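Home Automation > Robot arms > Two-arm builds

Gripper lands past the block every time. Where do I start?

I'm putting together a two-arm bench setup in a shared workshop. The controller is a Zodell board and the arms run from Prusell's free motion software. The table is 800 mm deep. I taught a pick position for a wooden block, and the right arm comes down 9 mm too far back on every run. It repeats well, it's just wrong. The left arm is fine on the same block. I already redid the tool length and got the same number. Is this a software offset or is my base crooked?

Answer 1 (accepted)

If it repeats, leave the joints alone. Check the base plate first. Loosen the four bolts, square the plate to the front edge of the table, and tighten them in a cross pattern. Then home the arm and teach three points on the tabletop, spread as wide as it can reach. Three points close together will give you a bad frame. Save it under a new name so you can go back.

Answer 2

Could be the cables. Mine pulled.

Answer 3

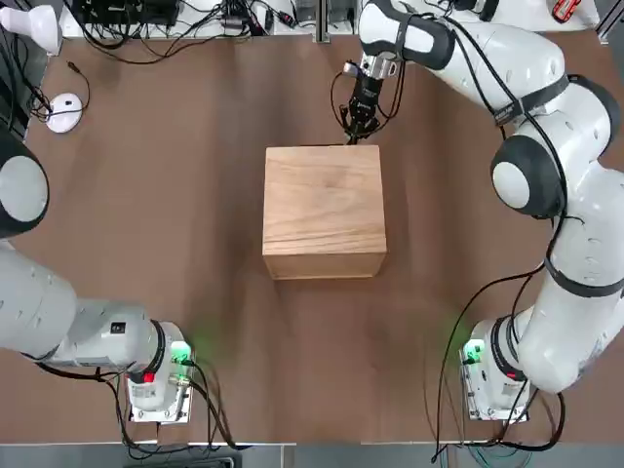

My own pair had the same kind of error, and I set the height and the reach separately. Work with one arm and keep the other one back off to its side. Put the block between the two bases, a bit toward the back of the table, and bring the open gripper down slowly. With the fingertips right at the top rear edge of the block, as on my right arm, you can read the error in reach by eye. Write down the joint values, jog forward until the fingers are centered over the block, and write them down again. The difference goes in the base frame, not the tool. In my Prusell file it was on line 378.

Comments (3)

Skesum: Squaring the plate took out most of it. The new frame got the rest.

Vakulenko: Which version has the frame on line 378? Mine stops well before that.

Skesum: Search for "base" instead. It moves around.

Contact | Copyright Workshop Help contributors | Back to top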